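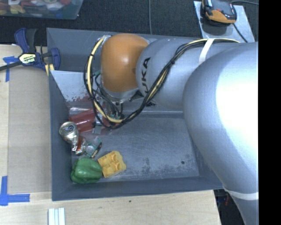

Figure 2. Robot arm over a gray bin holding a small set of objects.

Library > Food Process Notes > Depositing and Forming

4.2 What the wire does to the dough

I'll start with the part that gave me the most trouble. On a wire-cut line the dough gets pushed down through a row of dies, and a thin wire swings across and slices off each piece onto the belt. Simple enough on paper! But the oat dough we ran at Dellside is full of coarse flakes, and the wire kept dragging them along and leaving a torn lip on the trailing side of the cookie. In the oven that lip spreads first and browns first, so you end up with a lopsided cookie with one dark edge.

My first guess was wire tension. I had the line at Dellside tightened one step at a time over a whole September, and the lip got a bit smaller, but then the wires started snapping (more than 30 of them before I gave up on that idea). So I went to dough temperature. Cooler dough cut cleaner – no surprise there – but it also came out of the outer dies slower than the middle ones, and the piece weights wandered all over the place.

What helped most was the die insert. We had been using plain bores, and Martens lent us a set with a short taper at the mouth. I ran 600 cookies through each kind, same batch of dough, same wire speed, and sorted them by hand into clean and torn. The tapered set gave far fewer torn pieces, and I could see the difference on the belt before I'd sorted a single tray. We then repeated the run on the Clendinar line, which has an older cutting head, and got the same ranking with a little more scatter.

I should say that I only tried one flake size. The Alo recipe uses a finer oat and a good deal more syrup, and I'd expect it to stick in the taper if the line stops for any length of time. I haven't tested that yet. Cleaning the inserts also takes longer, and the crew at Clendinar let me know it. Piece weights for both lines are given in the next section.

We use cookies to remember your reading settings. Accept | Manage choices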